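Section 3. Planning and Budgeting for Hand-Held Gripper Kits

3.1 Purpose of this section

This section is intended for program managers and purchasing staff who are preparing an order for Clarnano hand-held gripper kits. It covers the quantities to request, the items that must appear on the budget form, and the checks to be completed before the order is released. Assembly and calibration are covered in Section 4.

Questions about the budget form should be directed to Renji Kuroda in Purchasing. Questions about the work itself, including the choice of tasks and sites, should be directed to Moataz Lahlou.

3.2 Before you begin

Have the following at hand:

Your approved work plan, showing the number of operators and sites
The current Bevach price sheet
The Standus storage and transport list
The name of the person who will sign for the delivery

Note: Price sheets are revised each June. A quotation prepared from an earlier sheet will be returned without review.

3.3 Estimating quantities

1. Enter the number of operators who will work at the same time. Do not enter the total number of people trained.

2. Multiply that number by 2 if the work plan calls for two-handed tasks, such as folding or sorting clothes. Each operator then requires a left and a right gripper. Single-handed tasks require one gripper per operator.

3. Add one spare gripper for every 8 in use. Round up. A site with fewer than 8 grippers still requires one spare.

4. Enter finger sets on a separate line. Fingers wear faster than the body of the tool and are ordered under their own part number. Budget for one replacement set per gripper for each 200 hours of planned use.

5. Enter chargers, memory cards and carrying cases from the Standus list. Cases are sold singly and hold one gripper each.

Caution: Do not combine grippers and finger sets on one line of the form. The two have different warranty terms, and a combined line cannot be split after the order is placed.

3.4 Budget lines other than equipment

The purchase price is only part of the cost of a kit. The following must also be entered:

1. Operator training. Allow 275 dollars per operator. This covers the half-day session and the practice materials.

2. Site preparation. Homes used for household tasks seldom need changes, but travel and set-up time must be charged to the project.

3. Data storage. Obtain a figure from your own technical office. Storage is not included in the Bevach quotation.

4. Repairs outside warranty. Uchida handles all repair work and bills by the hour -- shipping in both directions is charged to the customer.

3.5 Matching the equipment to the task

Finger type should be chosen from the work plan and not from price alone. Standard fingers are supplied unless another type is requested. Soft goods are the most common household task at present, and they place particular demands on the tool. Cloth bunches between the fingers, thin straps slip, and one garment is often lifted while another lies directly beneath it. Order the standard fingers for this work, and plan for practice on a bed or sofa with mixed fabrics before regular sessions start. 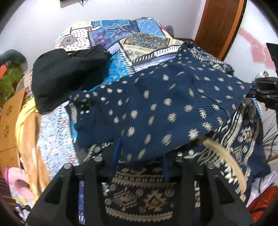 Where a work plan includes both clothing and rigid items such as cups or boxes, list each group of tasks separately and state the hours expected for each. Purchasing will use these hours to confirm the number of finger sets. If the hours are not known, enter the higher of your two best estimates and mark the line "to be confirmed."

Note: Patterned and dark fabrics are acceptable for practice. No special materials need to be purchased.

3.6 Releasing the order

1. Send the completed form to Renji Kuroda by noon on Friday. Forms received later are held for the following week.

2. Wait for the written quotation. Check the part numbers against your form, line by line.

3. Obtain the signature of the budget holder.

4. Return the signed quotation and keep a copy with the work plan.

Caution: Do not schedule operators until a delivery date has been confirmed in writing. Training fees are not refunded when a session is canceled for lack of equipment.

On delivery, inspect each case before signing. Record any damage on the delivery slip and notify Bevach the same day. Serial numbers are to be entered in the equipment register before the kits are issued to operators; see Section 4.1 for the location of the serial number plate.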